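把“真值”关掉以后再谈规划
2024年8月7日

我写机器人软件，主要写任务规划和感知之间的那一层。这一层没有好听的名字，在我们的代码库里它叫 Lerik，在别的团队里也许叫“世界模型服务”，或者干脆没有名字，散落在很多回调函数里面。中文是我后来学的语言，所以我写得慢，请读者原谅一些不自然的句子。我想谈的意见比较简单：在仿真里开发规划器的时候，应当很早就禁止它读取仿真器的真值，早到大家觉得不方便的程度。

先说明我指的真值是什么。仿真器知道每一个关节的角度，每一个物体的位置，每一次接触的力。规划器如果问“左下的抽屉开了多少”，仿真器可以马上给出一个带很多位小数的数字。这个数字没有噪声，没有延迟，也不会说“我不知道”。在项目开始的几个星期，用它是合理的。我们要先确认动作的顺序对不对，逆运动学会不会跳到另一个解，夹爪的坐标系有没有接反。这些问题和感知没有关系，没有必要把它们混在一起调试。

我的担心是从第二个阶段开始的。第一个阶段的接口往往会留下来。函数叫 get_drawer_state，返回一个浮点数，大家都在用。后来有人把里面换成视觉估计，函数名不变，返回的类型也不变。合并请求很小，评审的人很高兴，因为外面的代码一行都不用改。我认为问题就在这里：外面的代码应该要改。真值和估计是两种不同的东西，用同一个类型来装，等于告诉所有调用的人，它们没有区别。

去年一月，我在自己的分支上做了一次整理，把 Lerik 里所有读取状态的地方找出来，看调用的人怎样使用返回值。多数代码拿到数字就直接和一个阈值比较，大于阈值是开，小于阈值是关。没有代码问这个数字是什么时候得到的。也没有代码问，得到它的时候相机能不能看见那个抽屉。写这些代码的人都很细心，我也是其中之一。接口没有给我们提问的机会，我们就没有提问。 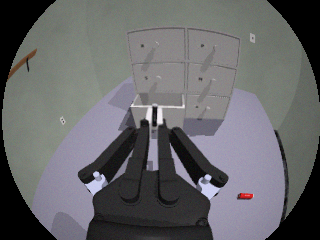 状态估计的接口应当同时返回值、时间和依据，我在很多会议上讲过这个意见，听的人点头，然后继续写浮点数。用手腕相机的视角来解释会容易一些。夹爪离目标越近，它自己挡住的东西也越多。左下的抽屉是拉开的，里面的空间看得见，可是指尖正好在抽屉前板的中间，要从这个角度确认手指和前板之间有没有接触，我自己看也没有把握。抽屉上的字母很小，有的像 P，有的我分不清是 H 还是 M。如果我的检测器给出“H，置信度很高”，我会怀疑检测器，而且我希望规划器也有怀疑它的办法。一个只返回开度的接口，把这种怀疑全部丢掉了。

有人会说，这是感知模块的责任，让它做得更好就可以。我尊重做感知的同事，但是我不同意这种分工。感知模块不知道规划器要用这个结果做什么决定。如果下一步只是把手臂移开，那么开度错一点没有关系。如果下一步是把东西放进抽屉，同样的误差就可能让手指碰到边缘。误差是否可以接受，取决于接下来的动作，而知道接下来动作的是规划器。所以不确定性必须传到规划器那里，不能在中途被一个阈值吃掉。

我再讲延迟，因为它比噪声更容易被忽略。我们有一段时间给估计加上了时间戳，可是没有人读它。后来我写了一个很小的检查：如果规划器使用的状态早于 350 毫秒，就在日志里留一行警告。我本来以为警告会很少。打开以后，日志几乎不能看了，到处都是警告。原因很普通，检测网络排在队列的后面，机械臂在移动，规划器每次问，得到的都是缓存里的旧答案。函数返回得很快，大家一直以为它很新。用真值跑的时候，这个问题完全不存在，因为真值没有队列。

那一天我的同事建议把警告的级别调低。我可以理解，因为红色的字让人紧张。我们最后没有调低，而是给调用的人一个选择：可以接受旧的状态，但是必须在代码里写出来，写明最多接受多旧。这样做以后，代码变长了一点，也变难看了一点。我觉得这个代价是对的。读代码的人现在能看见，哪一个动作依赖新鲜的信息，哪一个不依赖。以前这个知识只在写代码的人的头脑里，他休假的时候，知识也一起休假了。

关于“未知”，我也有一些意见。很多行为树里面，条件节点只有成功和失败。抽屉是否关着？是，或者否。如果相机看不到抽屉，应该返回什么？我见过的做法多数是返回上一次的结果，少数是返回失败。返回上一次的结果，是假装世界没有变。返回失败，是把“没看见”说成“不是”。两种做法在演示的时候都可以工作，因为演示的时候世界确实没有变。我建议增加一个明确的未知，并且要求每一棵树对未知有一个处理的分支。这个分支可以很简单，例如把手臂抬高再看一次，或者换一个相机问。可是它必须存在，否则编译不通过。

我们的配置工具 Lesex 现在就是这样检查的。刚开始大家不喜欢它。为了让检查通过，有人把所有的未知分支都写成“等待”，结果机械臂在抽屉前面站满 60 秒，然后超时退出。从统计上看，成功率下降了，在周会上很不好看。我为它辩护了很久。我的理由是，那些任务以前也不是真的成功，只是程序在不知道的情况下继续走，而仿真里恰好没有东西受到惩罚。现在它停下来，我们至少知道它在哪里停，也知道它缺什么信息。

请注意，我没有说仿真不好。我每天都用仿真，没有它我的工作不能进行。我反对的是一种特别的习惯，就是让仿真同时做考官和学生的同桌。考官当然应该有真值。任务结束的时候，用真值来判断抽屉到底开了没有，这是仿真最有价值的地方，因为在真实的桌子上，我们常常没有这么可靠的判断。可是执行任务的程序不能看见考官的纸。这两个用途应当放在不同的进程里，最好连网络端口都不同。只在文档里写“请不要使用这个函数”是没有用的，我写过这样的文档，第二个星期我自己就用了那个函数。

在 Wimex 上我们最后做到了这一点。Wimex 是我们跑批量测试的工具，它启动仿真，启动 Lerik，然后把真值的话题只给评分的进程。第一次打开隔离的时候，有一部分任务在开始以前就崩溃了，因为初始化代码里还藏着对真值的读取，有的藏在画调试图的函数里，有的藏在坐标变换的缓存里。清理它们用了比我计划更长的时间。我认为这些时间不能省，因为每一处隐藏的读取，将来搬到真实的机械臂上都是一个空的话题，程序会在那里安静地等，没有报错。

这里也要谈相机的位置。假如世界模型只接受手腕相机，那么手腕一转开，模型就老了。假如它也接受外面的固定相机，两个来源有时候会互相矛盾，而很多系统解决矛盾的方法是“谁后到就听谁的”。我不赞成这种方法，它让结果取决于线程的调度。更好的方法是保留两个来源的意见，并且记录每一个来源当时能看到什么。遮挡是可以计算的。我们知道手臂的关节角，知道它的外形，也知道相机在哪里，所以可以事先算出哪一个把手会被手指挡住。算出来以后，“没有检测到把手”就有了意义：如果它本来应该看得见，这是一个警报；如果它本来就被挡住，这什么也不说明。
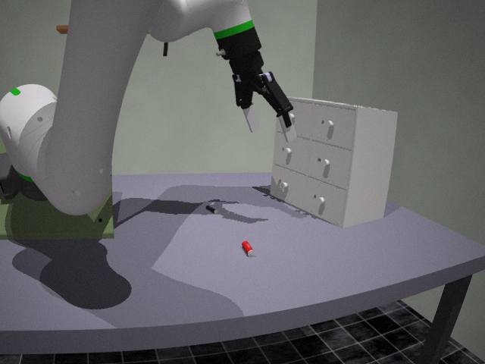
Yanling Luo 读了这篇文章的初稿以后来信，说我把隔离真值的时间定得太早了。信里的意见是，一个新任务刚开始的时候，动作本身经常是错的，如果这时候再加上估计的误差和延迟，开发的人每天看到失败，却不知道应该改哪里，很快会失去耐心，最后反而把整个感知层绕过去。信里还建议，不要用一个开关，要用一个可以慢慢转动的旋钮：先给真值加一点噪声，再加延迟，再加遮挡，最后才换成真正的检测器。

我认真想了这个意见，接受其中的大部分。逐步加入误差是好的方法，我们也应该早一点这样做。它还有一个附带的好处，就是可以知道规划器先害怕什么。有的任务不怕噪声，却很怕延迟；有的任务正好相反，因为它在每一步以前都重新看一次，旧信息对它没有影响，可是一次错误的读数就会让它走到别的分支。把误差的种类分开加入，能看到这种差别。直接换成检测器，所有的误差一起来，很难分开。

我仍然坚持的部分是接口。即使旋钮在零的位置，即使底下给的是完美的真值，返回的东西也应该有时间，有依据，有“未知”这个可能。这样，从第一天开始，写规划的人就必须面对这个类型。旋钮可以慢慢转，类型要在开始的时候定好。如果先用浮点数，等到旋钮转动的时候再改类型，我担心那时候已经有太多代码依赖它，改的人会说下一个版本再改。我参加过不少下一个版本。

遮挡的例子可以说明为什么类型不能等。从旁边看过去，左上抽屉的把手完全藏在右边的指尖后面，别的抽屉的把手都露在外面。一个只看检测结果的程序，会得到一张没有左上把手的表。假如表的类型允许写“被手指遮挡，上次看见是什么时候”，规划器就可以继续接近，或者决定退后一点确认。假如表里只有“有”和“没有”，它就只能写“没有”，然后某个好心的同事会在下游加一行特殊处理：如果手臂在附近，就当作有。这样的特殊处理我删除过很多，每一行旁边都有一句很礼貌的注释。

影子是另一个我想提醒的问题，虽然它更靠近感知。仿真的光常常只有一种，影子的边缘很清楚，每一次运行都落在差不多的方向。在这种数据上调出来的阈值，可能已经悄悄用了影子的信息。我们的 Tang 模块负责从图像里找抽屉的缝，有一次我改变了光的方向，它的结果就变差了，我才知道它把影子的边缘也当成缝来找。如果规划器一直读真值，我们不会发现这件事，因为 Tang 的输出只画在调试窗口里，没有人依赖它。只有当一个模块的输出真的被使用，它的缺点才会有人来抱怨。我喜欢这种抱怨，它们比单元测试来得晚，但是说得比较具体。

也有读者会问，现在很多人用端到端的策略，从图像直接到动作，中间没有世界模型，我的这些意见还有用吗？我想还有用，只是位置变了。端到端的策略外面通常还是有一层程序，它决定什么时候开始，什么时候停止，失败以后叫谁。这一层程序需要判断“抽屉已经打开了”。我看过一些这样的代码，策略部分写得很谨慎，一点真值都不用，可是停止条件直接读取仿真的关节角。于是策略在仿真里总是停得很准。搬到真实的环境以后，它拉开抽屉，继续拉，因为没有人告诉它可以停了。

最后说一点关于日志的具体建议。每一次规划器做决定，请把它当时相信的状态完整地保存下来，包括每一项的时间和来源，同时让评分进程单独保存那一刻的真值。以后分析失败的时候，把两份记录放在一起看。如果相信的和真实的一致，动作却失败了，去找控制。如果两者不一致，再看信息是旧的，是错的，还是根本没有看见。我们以前开会讨论失败，常常从视频开始，每个人都有自己的解释。现在先打开这两份记录，视频后看。保存这些记录需要磁盘空间，我们的管理员已经写信来问了，我正在准备回信，附件里会有一个自动删除旧记录的脚本。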